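Ticket 1073: Shirts come back from the folding station with a crease across the chest
Opened by: Houda Zaki
Site: Gotstead
Status: Open

Houda Zaki
The folded T-shirts we get from Mostmont have a hard line straight across the front. Twelve in the last delivery. Customers think they're used. Can someone look at how these are being folded?

Timo Kramer
Probably the table cover. It has wrinkles in it, and if you press down on a shirt with wrinkles underneath, you get lines. Suggest we iron the sheet or buy a stiffer one.

Fabrice Bodin
I don't buy it. A faint wrinkle in a bed sheet doesn't put a hard line in cotton. I pulled the sheet tight, clipped it at the corners and folded five shirts. Same line, same place. I also folded five on the bare table. Same line. So before anyone orders a new cover, please explain how the old one managed that from inside the cupboard.

The green sheet is back on since the shirts slide without it. What I'd look at is how the shirt is laid out before the first fold. The instruction card says sleeves flat, body flat, hem straight. People get the body right and skip the sleeves.

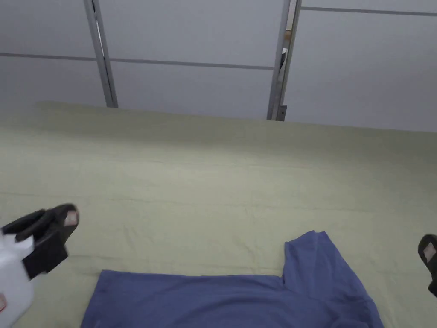 If a sleeve is still up when the side gets folded in, it bunches under the chest and everything stacked on top presses it into a line. At least that's my theory. I'd like to see it fail before we call it a fix.

Timo Kramer
Fine, but the card has said that since April and we only got complaints now.

Fabrice Bodin
We also only started stacking them this high now. Did anybody check that?

Mareike Fuchs
Checked. The bins used to be half full. Now they get filled to the top, 100 shirts to a bin.

Houda Zaki
So is it the sleeves or the bins? I need to tell the shop something.

Fabrice Bodin
Tell them we don't know yet. Next batch: sleeves smoothed down on every shirt, half in a full bin, half in a low one, left overnight. If the full bin has lines and the low one doesn't, I was wrong about the sleeves and I'll say so here. No steaming before they're checked, please. Last time someone steamed the lot and wrote "resolved."

Mareike Fuchs
Will set it up. Leaving the ticket open.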